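Workspace marking (robot cells)

From the Plotico open handbook of workshop practice. Last revised 18 December 2021.

Workspace marking is the habit of drawing, taping or printing lines on a bench, mat or floor so that people and programs agree on where a robot arm does its job. I've looked after this entry for a good while now, and I still get letters telling me it's only tape. Well, yes, it is only tape! But a great deal hangs on it, and most of the arguments I've sat through in workshops came down to two people having different ideas of where the edge was.

The word covers two things that often get muddled. A work outline shows where parts are meant to be put down, picked up or joined. A keep-out line shows where a person should stop. They look alike on a busy floor, which is why the Mudgway rules (the ones most small assembly shops near me follow) ask for broken lines for the first and solid lines for the second. Some shops do it the other way round. I don't mind which, as long as the whole building does the same.

History

Early marking was mostly chalk. The Arnholm workshop switched to printed mats after a May stocktake in which it found 12 benches with outlines that didn't match their own drawings, some of them by the width of a hand. Its house rule, known as Note 314, was the first I know of to say that the line and the program must be changed on the same day and signed for on the same sheet. Janska borrowed it more or less word for word, and so did we.

Usual practice

Most guides start with the surface. A plain, dark, matt mat is the common choice, with a pale outline on top, and it should lie flat with a bit of bare bench left all round so you can see at once if it has crept. Shiny surfaces throw glare back at cameras, and I've lost whole afternoons to that. 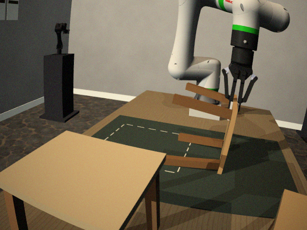

Next comes the matter of what may cross the line. Furniture assembly is the awkward case, as chairs and small tables have long parts that stick out, and an outline drawn for the footprint says nothing about a rail waving about higher up. Note 314 deals with this by asking for the full reach of the part to be written down, gripper included, before anything is picked up. The outline stays the same size and the keep-out line moves back. I like that, it's simple and people remember it.

Trying a layout in simulation first is now widely advised. It's cheap, and you can shift a bench 30 times before tea without annoying anyone. The handbook asks that the simulated cell carries the same markings as the real one, drawn to the same size. People skip this all the time (I have too) and then wonder why the real arm stops short.

Checks and records

The Mudgway rules want markings looked over at the start of each shift and measured again whenever the arm, the bench or the mat has been moved. Worn lines get replaced whole, never patched. Results go on Sheet 726, which has room for a sketch, and I'd ask everyone to please use the sketch box, it saves so much typing.

Disputed points

Colour is still unsettled. Janska allows any pale shade on a dark ground, while Arnholm insists on a fixed colour card. There's also a running disagreement over whether simulated trials should be kept on file with the real ones. My own view is yes, in the same folder, clearly labelled.

See also: Bench datum; Gripper clearance; Keep-out line; Part reach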